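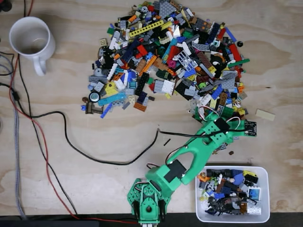
Sutidia desktop arm: review after the Rutherford open day

Posted February 2023 under Robots, Reviews

Quick one, typed mostly on the bus home and then fixed up a bit at the kitchen table. Went to the open day at Rutherford to see the Sutidia arm, stayed far longer than planned, came back with opinions. If you only want the verdict scroll down to the bottom bit.

Short background. Sutidia is a small desktop arm, printed parts, hobby servos, the kind you build yourself over a weekend or two. I've had my eye on it since August when somebody posted a build thread on the Prornside forum. The group at Rutherford built theirs from the kit and ran it most of the day picking Lego out of a heap and putting it in a bin. Zachary Vachon was doing the talking and Ruth Sedgwick was on the laptop. Both very patient with me. I ask a lot of questions.

THE BUILD

Green plastic all over. Filament color is your own choice if you print it yourself, the kit comes however they feel like that month apparently. The long upper link has a big cutout in it to save weight, and the gripper plates are full of holes for the same reason. Feels stiffer in the hand than I expected. Zachary let me push on the spare link (they had one in a box) and it barely gave. Try that with the cheap acrylic arms and you get a creak and a look.

Layer lines visible if you go hunting. Don't care. Some stringing inside the holes on the spare, a minute with a knife would sort it.

Servos are plain black ones, and they're loud. Not horrible, but with people talking you still hear that whine every time the shoulder takes the load. In a bedroom at night, no.

Assembly time, Ruth says two evenings for her, and she'd built other arms before. Zachary did the base on his own and put the plate on the wrong way round the first time, which cost him a third. The instructions are a PDF with drawings that are okay up to the wrist and then get vague. There's a page where the screws are all labeled the same and they are not the same. You'll want a tray.

WIRING

My main gripe so I'll put it up high. The wires are just... there. The little red and white servo leads loop over the gripper, more of them poke out up by the shoulder, and then you've got a long black cable running back across the table. Nothing in the design tidies it. No channel, no clips. Ruth has a few zip ties on her list for the next version but said every time they tied things down the wrist ran out of slack.

Twice while I was standing there someone had to stop it and move the black cable by hand. Once it had dragged a piece across the table with it. That's the sort of thing that's fine when you're sitting next to it and not fine if you want to leave it going and make dinner.

If I get one I'm printing clips before I print anything else.

PICKING

So, the job. Big heap of mixed Lego in front of it, all colors, everything from little bricks to long Technic beams and a long green plate sticking right out the side. The bin next to it had minifigure bits in it already, legs and heads and tiny accessories. The idea was to find more of the same and add them.

It is slow. Let me say that first. You could do it by hand in the time it takes the arm to think about it. Zachary didn't pretend otherwise, he said they use it to learn on and if they needed Lego sorted they'd hire a nine year old.

But the picks were better than I figured. It reaches in at the edge of the heap, closes, lifts, and a good share of the time there's one piece in the gripper and it's the one it went for. Edge of the pile good. Middle of the pile much worse, it grabs two or three at once or pushes everything around. Ruth kept a tally sheet going over the day, 181 tries when I left, and 55 of those were flat misses where it came up with nothing at all. Of the rest some were the wrong piece, she was counting those in a separate column and I didn't write that number down, sorry. Should of taken a photo of the sheet.

Things it liked: regular bricks, legs, anything chunky.

Things it didn't: flat tiles. Lying flat on the wood they're basically impossible, the fingers just skate over the top. It went for one of those over and over while we all stood there willing it on. Also round stuff. Also anything thin, same trouble as the tiles really.

Long beams are a funny one. Picks them no problem, then they swing and knock into everything on the way out. I'd clear the long pieces out by hand first, and Zachary agreed, but they'd left them in on purpose for the day as people like watching it struggle. Fair enough. I did.

GRIPPER

Deserves its own bit. Servo sits right on top, small circuit board on the tip, so there's a fair lump of stuff at the very end of the arm and you can see it when it stops, there's a wobble. Ruth has slowed the last part of the move down in software and says it helped a lot. Stock settings are too fast, she said, change them on day one.

Grip force is all or nothing out of the box. On a Lego brick who cares. She tried it on a grape for a kid who asked, and, well. Juice.

Someone asked about the Morkero gripper, the soft one, as a swap. Zachary has tried it. Better on odd shapes, worse on small ones, and you need an adapter plate that you have to draw yourself. He's promised to put his file up on Prornside but I looked tonight and it isn't there yet. Will link when it is.

SOFTWARE

Didn't get hands on with this as much as I wanted, there was a line. What I saw: Ruth starts it from a plain window with some sliders and a stop button. You can drive each joint with a slider or hit record and play the move back. Playback drifts a little. After maybe half an hour of running she had to re-zero the base and then it was fine again.

The stop button works right away. I tested that. I always test that.

Setup on Windows was a pain according to both of them, something about the driver for the board, and it forgets the port when you unplug it. On Linux it just went. I'm on a Mac so no idea, if anyone's done it leave a comment please.

THE DAY ITSELF

Short note for anybody thinking of going to the next one. It's one room, it gets warm, go early. They ran the arm in blocks with a break between so the servos could cool down, so if you turn up in a break you'll be looking at a parked arm and talking to Zachary, which is no bad thing. Coffee was free. Five or six other tables, a plotter and a line follower and some others I skipped, no time.

Kids were allowed to drop a piece on the heap and see if it got picked. Absolute hit. One girl stood there through three blocks waiting for hers. It did get it in the end and she got to keep the piece!

You can also book a turn on the sliders but the sheet was full by the time I found it. I got mine only because someone didn't show up. Took me five goes to pick up a plain brick. Harder than it looks, your brain wants to move the hand and you've only got joints. Everybody before me did better, I was watching.

COST

Kit is sold with or without the printed parts. With a printer at home you skip the plastic and save a good chunk. Zachary reckons about 50 hours of printing for the full set on his machine, so factor that in, and print the gripper parts twice as the first ones will crack when you overtighten them. He says everyone does. Spare servos are worth having too, they've burned through one at the elbow already from holding a pose too long.

No power supply in the box. Annoying. Theirs came out of a drawer.

GOOD

Stiff for printed plastic
Easy to repair, you print the part and swap it
Picks chunky pieces well from the edge of a pile
Stop button that stops
Friendly people on the forum, most questions already answered there

NOT SO GOOD

Cables everywhere
Noisy
Gripper force needs tuning right away
Instructions go soft after the wrist
Useless on flat peices
No power supply

VERDICT

Would I buy one, yes, I think so, without the plastic. As something to learn on it's a good buy, it breaks in ways you can fix and you see everything it's doing. As a machine to do a job for you, no, look at something twice the price with proper cable routing and a better hand.

If you've got kids who'll help, add a point. If you share a wall with your neighbor, take one off.

Three and a half out of five from me, four once the clips are printed.

Thanks to Ruth for putting up with the questions about the tally sheet and to Zachary for the spare link, which I did give back. Next post is the printer nozzle thing I keep promising.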